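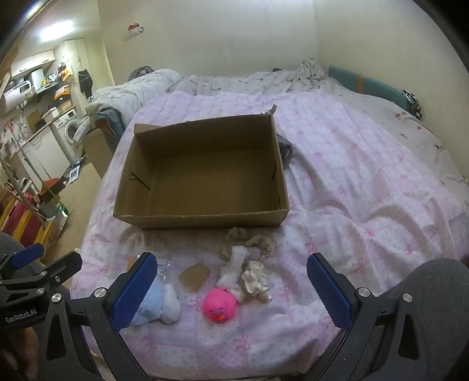
*Pink quilt with the bow print, small items on top.*

2020-05-28

Reline says their detergent booster keeps printed cotton from fading for 60 washes. I don't buy it yet. The sheet they sent has one graph, no control, and the vertical axis starts at 223 for no reason given.

Ran swatch set 153 again, half with booster, half with plain Serkamex powder. After drying I can't tell the halves apart by eye. The meter gives the booster side a small edge, but it drifted more than that between two readings of the same white tile.

- redo the tile check before trusting any of it
- ask Jevance which water hardness they used
- Boutros invoice is 2,852, still not paid

Would also like a cold cycle. Their claim doesn't say hot or cold.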